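Rim contact fault (bin placement)

A rim contact fault is a failure in robotic pick-and-place work in which a gripper finger touches or presses against the edge of a receiving container during approach or release. In woven containers the finger may catch in the strands, and the arm then stops on a force limit or, if no limit is set, drags the container with it. The term was first used in the Gulteck service notes and was later taken up by users of the Brostden tabletop arm.
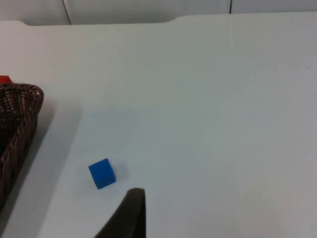
Category: Placement faults

The fault is most often studied with small blocks and a wicker basket on a white table. A plain tabletop gives a wrist camera few features to track, and a drift in the estimated hand position can go undetected until the finger is close to the weave. A braided rim makes the problem worse – its outline is uneven, and depth readings taken along it scatter.

In the Keskin trials, led by Zübeyde Başaran, 103 placements were logged and the fault was recorded in 40 of them. Two causes were named in the report: an offset left in the wrist camera calibration after a finger pad was replaced, and a release height set too low for the container.

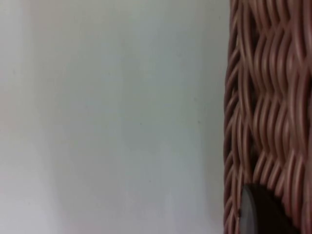

Başaran also noted that the stop threshold had been raised in April to reduce false alarms, so that light contact no longer halted the arm. Two baskets were damaged before the earlier value was restored. No injuries were reported, but the report classed the change as a safety matter on the grounds that the same threshold protects a person's hand.

Recovery is done at low speed. The arm is backed out along its approach path, as sideways motion can pull strands loose, and the wrist camera is then recalibrated. 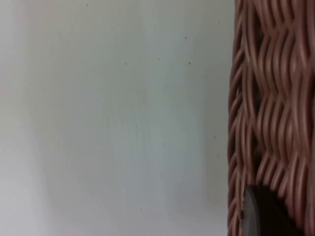
Vol. 2, p. 103

The Ginus controller adds a check of finger position against the rim before each release. It does not detect a container that has been moved after the check.

Last updated: August 14, 2023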